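Birus open lab day: my afternoon with the pushing-and-grasping people

9/5/20

I nearly didn't go. The train to Lultville is slow even when it's behaving, and I'd had a long week, but the Birus lab only opens its doors to outsiders now and then and I'd been on the mailing list since February hoping for a place. So off I went with a cheese sandwich and a notebook, and I'm very glad I did!

For anyone who hasn't been, Birus is up the hill behind the old Multthorpe printing works. You go in through the side, sign a sheet, get a sticker with your name on it (mine said "Visitor", fair enough) and wait by the coffee machine until someone collects you. We were split into small groups and mine got the manipulation lab first, which was the bit I'd come for.

Our guide was Nazanin Esfahani, who is in the third year of her PhD and runs the project they call Penrose. She talks fast and draws on everything. Within five minutes she had covered half a whiteboard in little rectangles with arrows coming off them, and I was already two pages into my notes and losing the thread slightly, so what follows is my best go at it.

The question Penrose is asking is an easy one to say. If you've got a robot arm picking odds and ends out of a bin, and it has to learn how to do it from its own attempts, which attempts should it make? The usual thing is to let it try grasps more or less at random to begin with, score each one as a success or a failure, and train a network on the lot. That works, but most of the early tries are hopeless. The gripper closes on thin air, or on the floor of the bin, and you've spent half a minute learning that air is hard to pick up.

Nazanin's idea is to let the robot be choosy about where it's unsure. Instead of one network she trains a small bunch of them on the same data, each started off differently, and then asks all of them about a possible grasp. If they agree it's a good one, fine. If they agree it's rubbish, also fine, skip it. If they squabble, that's the grasp worth trying, since whatever happens somebody in the bunch learns something. I'd read about this sort of thing before (it goes by a few names, and people do it with image labelling too) but I'd never seen anyone run it on a real arm with real bits and bobs in front of it.

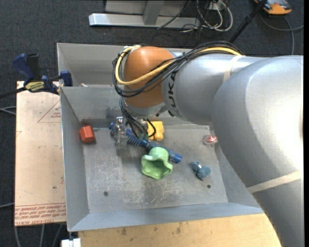 The KUKA arm over the Penrose bin, with a few of the test objects in the front compartment.

I hadn't expected the arm to be so big. I've only ever been near the dinky tabletop sort, and this one has a forearm you couldn't get both arms round, with cables strapped along it and looping over an orange joint. And then down at the business end there's this little clear and metal gripper bit poking about among things the size of bath toys. It made me laugh. Nazanin said everyone says that.

The objects are a mixed lot on purpose. I was rather taken with the green one with the wavy rim, and there's a long blue one with a ribbed part that she told me is the group's least favourite thing in the building. The trouble with it is that a grasp across the smooth bit and a grasp across the ribs look much the same to the camera and behave quite differently, so the networks argue about it endlessly. You can see why the method likes it. It would spend all day on that blue thing if you let it.

Which brings me to the part I found most interesting, because it's where things went wrong for them. In the first version the robot always took the single grasp with the most disagreement, and it got stuck in a rut. It went back to the same awkward object again and again, and it got very good at that and stayed mediocre at everything else. They only spotted it when somebody plotted the attempts by object and one bar shot off the top of the chart. Now it draws from the most argued-over grasps with a bit of luck mixed in, and there's a small penalty for going back to a spot it's tried recently. Nazanin called the penalty "the boredom term" and then asked us not to repeat that in front of her supervisor. Sorry, Nazanin.

So does it work? She put the numbers up and I copied them down as quickly as I could. They ran two sets of 600 attempts each, one choosing grasps at random and one using the disagreement method, starting from the same small pile of practice data. Of the 600 in the disagreement set they kept 586, the others being thrown out after a camera cable worked itself loose. Then both trained models were given the same test, clearing objects they hadn't been trained on, 40 grasps apiece. The disagreement one managed 30. I didn't get the random one's score down before the slide changed (I was sharpening a pencil, I could have kicked myself) but it was clearly lower on the bar chart, and the gap was widest on the odd-shaped things. On plain blocky shapes there was hardly anything in it.

A chap in our group who'd obviously done this for a living asked the question I wished I'd thought of, which was whether 40 test grasps is enough to hang anything on. She said no, not really! I liked that. They've only done the comparison once from start to finish, and she wants to repeat it with fresh starting data before she'll write it up, as a lucky first batch could tip the whole thing. She also thinks some of the benefit may come simply from avoiding the empty bits of the bin, and you could get that much more cheaply with a bit of depth sensing and common sense. So there's a third condition planned, random grasps but only on top of objects, and if that does just as well then she says she'll be cross for a week and then publish it anyway.

I asked how the score gets decided, i.e. how the robot knows it's got something. They weigh it up two ways, how far the gripper fingers have closed and a before-and-after picture of the bin, and if the two don't match a person looks at it later. That person is usually a master's student. There was one in the corner with headphones on going through a folder of them, and he gave us a very small wave.

The other thing I wanted to know was why bother with the real arm at all when you could do millions of these in simulation. Her answer was that they do both, but that the simulator is too sure of itself. Everything in there has tidy friction and nothing rolls in a funny way, so the networks all agree with each other and the method has nothing to chew on. Put the same networks in front of the metal bin and they start bickering straight away. She's thinking of using that as a measurement in its own right, a sort of gauge for how far off the simulator is for each object. I thought that was a cracking idea and possibly more useful than the original one, but I'm no expert.

We overran, of course, and had to trot down the corridor to the second stop, which was a talk on soft grippers. It was decent but mostly slides, and the room was stuffy, and I'll admit my attention went. The third stop was meant to be the machine shop but that was shut, so we got extra biscuits.

A few practical bits if you're thinking of going to the next one. Put your name down early as the groups are small. Ask for the manipulation lab first while everyone's still fresh. Wear sensible shoes, the hill from the station is steeper than it looks on the map, and the bus back stops earlier than you'd think on a Saturday. There's nowhere to buy lunch up there apart from the coffee machine, and it only takes coins.

I've got Nazanin's reading list on a scrap of paper, four papers and a book chapter, and I've made it through one and a half of the papers so far. If I can get my head round the bit about how you start each network off differently I'll do another post on it, maybe with a toy version in Python that people can poke at.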